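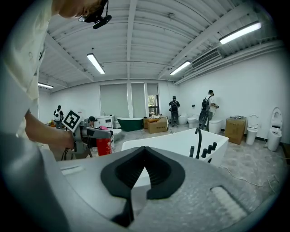
Frequently asked questions about bathtubs and faucets at our Hoston showroom

Can I sit in the bathtubs before I buy?
Yes, please do. Take off your shoes first, and tell one of us if you need a hand to climb out. Many customers choose a tub by the color and find out at home that the back is too straight for them. Ten minutes sitting in it is better than any brochure.

Do you have freestanding tubs in colors other than white?
We do. The dark green one with the white inside is near the windows, so you can judge the color in daylight. Other colors are made to order and need 5 weeks from payment. We cannot take back a tub in a special color.

Is the faucet included in the price of the tub?
No. Tub and faucet are always two separate lines on your quote. Ask Olumide Akande to write the two prices together if you want to compare with another shop.

Can I use a floor-mounted faucet in my apartment?
It depends on the floor. The water pipes must come up from below, exactly at the place where the faucet will stand, and they must be there before the tiles are laid. If your floor is already finished, a wall faucet is usually less work. Your plumber should decide this, and we are glad to speak with him or her by phone.

Will black faucets show water stains?
They show lime more than chrome does, if your water is hard. Wipe the faucet with a soft cloth after the bath. Please do not use vinegar or powder cleaners, they make the surface dull and the warranty does not cover it.

How much floor do I need around a freestanding tub?
We advise 4 inches at the minimum between tub and wall, or you will not reach the floor there with a mop. More is nicer.

How heavy is a full tub?
The Lonisach model holds 217 liters to the overflow. One liter of water weighs one kilogram, then you must add the tub and the person. For old wooden floors, please ask a building engineer before you order.

Do you sell toilets too?
Yes, toilets are on display in the same room. Gerd Baumgart is the right person for questions about drains and wall frames.

Do you carry the tub upstairs?
Delivery is to the front door. Carrying to an upper floor is possible for a fee, but we must know the width of the stairs and of every door on the way. Please measure the door opening, not the door itself.

Can I buy a display model?
Sometimes, mostly in May when the new models come. Write to Obinna Wike and he will put you on the list. Display tubs are sold as they are, and you must collect them yourself.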